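Ticket: nightly backup job stuck at 83%, then times out
Product: Clanivine backup server, cloud appliance
Site: Fenddale
Priority: High
Status: Monitoring

Reported
Nightly policy for the file volumes stops at 83% and sits there till the window closes. No alert mail. Restore points before that look fine. Database policy on the same appliance runs OK. Customer wants to know if they have a good copy of the Kodard volumes or not.

First look, 7:40 am
Logged in to console. Appliance up, license valid, clock right. Job log says "waiting for snapshot" over and over, same volume each time. Snapshot does exist on the cloud side, state is completed. So the appliance isn't seeing it.

Restarted the backup service. Job resumed, got to 83% again, same message. Canceled it by hand so it wouldn't run into business hours.

8:15 am
Checked the role attached to the appliance. Policy was edited in August, looks like someone tightened it up. Describe call on snapshots is now limited by tag. New snapshots get the tag, but only after the create call returns, and the copy step polls before that. Should retry. Does retry, 21 times, then gives up without failing the job. That part is a bug imo, will raise seperately.

Asked the customer who owns the role. Waiting.

9:05 am
Customer says role belongs to their Pfeiffer account team and changes need sign off. Sent them the exact lines we need put back. In the meantime ran a manual snapshot of the stuck volume from the cloud console, finished clean. Told customer that one is not in the Clanivine catalog and won't expire on its own – they need to delete it later or keep paying for it.

10:30 am
While waiting, looked at the volume sizes. Stuck volume is the shared media one, the big one. Lots of small files plus some big exports.
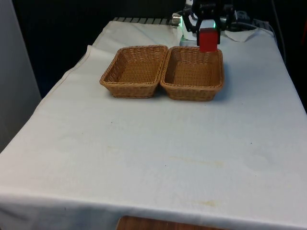 Red block held in a black gripper above the right of two wicker baskets

Pulled 100 files in all into a scratch folder, compared checksums against live. All match. So the data is readable, it's only the catalog and the scheduled copy that are the problem.

11:50 am
Role updated by the customer. Reran the policy by hand. Went past 83%, then failed at the copy to second region with access denied on the key. Different error, at least it's a real one.

Key policy in the second region doesn't list the appliance role. Customer swears this worked before. Looked back in the log – last good cross region copy used the old key, which was rotated out and replaced with a new one. New one never got the grant. Sent them the grant text.

1:20 pm
Grant added. Reran. Snapshot OK, copy started. Slow but moving. Left it alone.

2:45 pm
Job finished, 165 minutes on the earlier good run and quicker than that today. Status success, both regions show up in the catalog. Did a test restore of one volume from the second region copy to a spare instance, mounted it read only, folders there. Detached and deleted the test volume after.

No alert mail
Separate cause. Alert rule only fires on "failed" and the job ended as "stopped". Added "stopped" and "partial" to the rule. Also the from address was an old one the mail relay was dropping. Changed it, sent test mail, customer got it.

Still open
– Retry limit that gives up silently. Passed to dev with logs attatched.
– Customer to remove the manual snapshot once two scheduled runs are good.
– Old restore points on the retired key. Don't let anyone delete that key till they age out, or those copies can't be opened. Customer told, in writing.
– Retention on the database policy is shorter than on the file policy. Could be on purpose. Asked, no answer yet.

Next
Leaving ticket in Monitoring. Check log after tonights run, and the one after. If it hangs again grab the debug bundle BEFORE restarting the service, restart clears the poll history and we lose the useful bit.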